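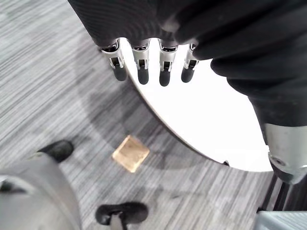

Levosness Model Railway Club
Minutes of the club meeting, 12/06/2023

Chair: Kacper Kaczmarczyk. Minutes of the March meeting agreed, with one spelling put right (Witkowska Junction, not Witkovska).

1. Exhibition layout
The scenic side of Witkowska is coming on beautifully! The goods yard is ballasted, the viaduct is in, and the backscene finally meets at the corner. Point 4 still sticks. Kacper will swap the motor before the next running night.

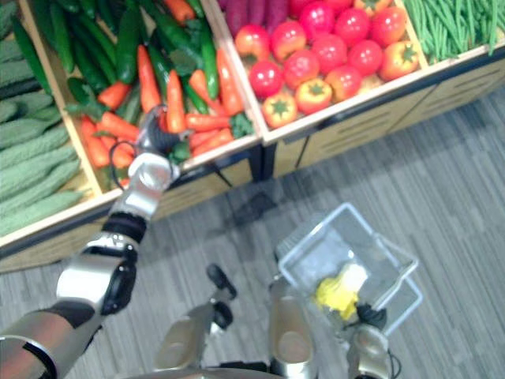
2. Money
Balance stands at £2,293. Spring show takings were £859, our best yet, and everyone was delighted. Agreed to spend up to £50 on track cleaning pads and spare fishplates.

3. Rolling stock
The Ulline tank engine kit is built and ran superbly on test, even over the tight curve by the engine shed. Transfers to follow. Two members are keen to start on a rake of hopper wagons in the same livery. 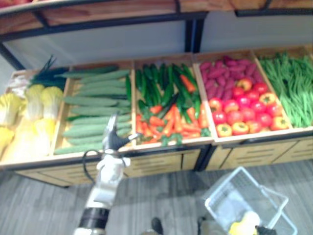

4. Clatora show
We're invited! Space is nearly 40 feet, so the full layout will fit with the fiddle yard attached. Accepted with great pleasure. Van hire to be priced.

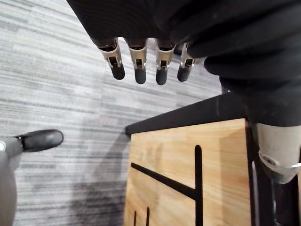

5. Any other business
Request for a night-running evening with the station lamps lit. Warmly supported. Please bring your own controllers and label them.

Meeting closed, followed by running until late.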